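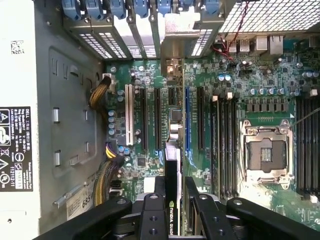 An NVIDIA Quadro graphics card above the motherboard of a desktop workstation.

Last updated: May
By Ainhoa Soler

The Joridstead Public Library has extended its computer refurbishment service to all residents of the county. Joris Verhoeven, who has directed the service for 8 years, spoke with this office about its first season under the wider rules.

The service accepts desktop machines from offices and schools, repairs them and lends them to households for a full school year. It lent 831 computers in the past year. Mr. Verhoeven said that the largest share went to families with children in middle school.

"A phone will get a student through a reading assignment," he said. "It will not get them through a ten-page paper with footnotes."

Donated machines are erased before any repair begins, and the donor receives a signed record. Mr. Verhoeven described this step as the one that donors ask about most. "The firms want it in writing, and so do we," he said. "We turned away one large gift last winter over missing paperwork, and I would do it again."

Power supplies and fans are the parts most often replaced. Older workstations are kept for the design classes at the Olus branch, where 46 adults are now enrolled.

Asked about the waiting list, Mr. Verhoeven acknowledged that it had grown. Households currently wait 3 weeks for a machine. He has requested a second workroom at the main building, and the county is expected to take up the request with the library budget.

"Space is the difficulty," he said. "We have the donations, and we have people who know the work. The shelves are full."

Applications are accepted at the front desk of either branch.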